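Salud pública y enfermedades transmisibles
Apuntes de clase. Tema 10: Vigilancia y control de la tuberculosis latente
Versión de 1 de abril de 2018

10.1 Definición

Infección tuberculosa latente (ITL): respuesta inmunitaria persistente a antígenos de Mycobacterium tuberculosis sin manifestaciones clínicas ni radiológicas de enfermedad activa. La persona con ITL no transmite el bacilo. El riesgo de progresión es mayor en los primeros años tras la infección y en situaciones de inmunodepresión.

10.2 Pruebas diagnósticas

Prueba de la tuberculina (PT). Inyección intradérmica de PPD en la cara anterior del antebrazo. Se lee la induración, no el eritema, en milímetros y sobre el eje transversal. Requiere una segunda visita.

Ensayos de liberación de interferón gamma (IGRA). Una sola extracción de sangre. No se ven afectados por la vacunación previa con BCG. Coste superior y necesidad de laboratorio.

Ninguna de las dos pruebas distingue entre infección latente y enfermedad activa. Antes de pautar tratamiento preventivo hay que descartar esta última mediante anamnesis, exploración y radiografía de tórax.

10.3 Ejercicio: estudio de contactos en Nunport

Se notifica un caso bacilífero en una residencia de estudiantes de Nunport. El censo de contactos incluye 300 personas. Acuden a la primera visita 197. El seguimiento se prolonga hasta noviembre.

a) Calcúlese la cobertura de la primera visita.
b) Clasifíquense los contactos por círculos concéntricos según intensidad y duración de la exposición.
c) Indíquese en qué contactos procede repetir la prueba por periodo ventana.

La cobertura es del 65,7 %. Con ese valor, la prevalencia de ITL observada no debe extrapolarse al censo completo: los no asistentes suelen diferir en edad, exposición y acceso al sistema sanitario.

10.4 Pautas de tratamiento preventivo

Isoniazida diaria, 6 o 9 meses. Rifampicina diaria, 4 meses. Isoniazida más rifampicina diarias, 3 meses. Las pautas cortas presentan mejor cumplimiento. Vigílense la hepatotoxicidad y las interacciones de la rifampicina con antirretrovirales y anticonceptivos orales.
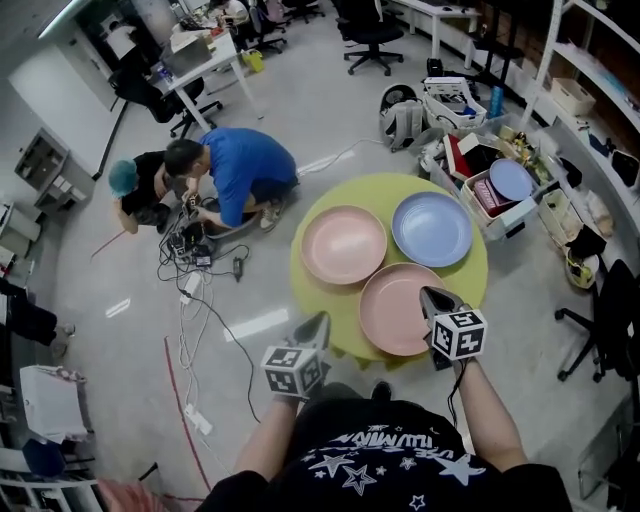
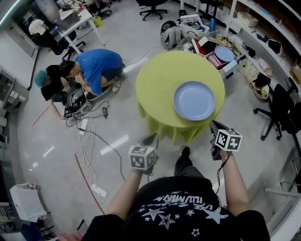 10.5 Indicadores de programa

Proporción de contactos estudiados, proporción de ITL que inicia tratamiento y proporción que lo completa. Los tres se calculan en cadena, de modo que el denominador de cada uno es el numerador del anterior, restringido en el segundo caso a los positivos sin enfermedad activa. En el informe de prácticas se presentarán por separado para los distritos de Ackroyd y Unholm. No se admiten porcentajes sin numerador y denominador.

Material para la próxima sesión: cuaderno Grakach, capítulo 3.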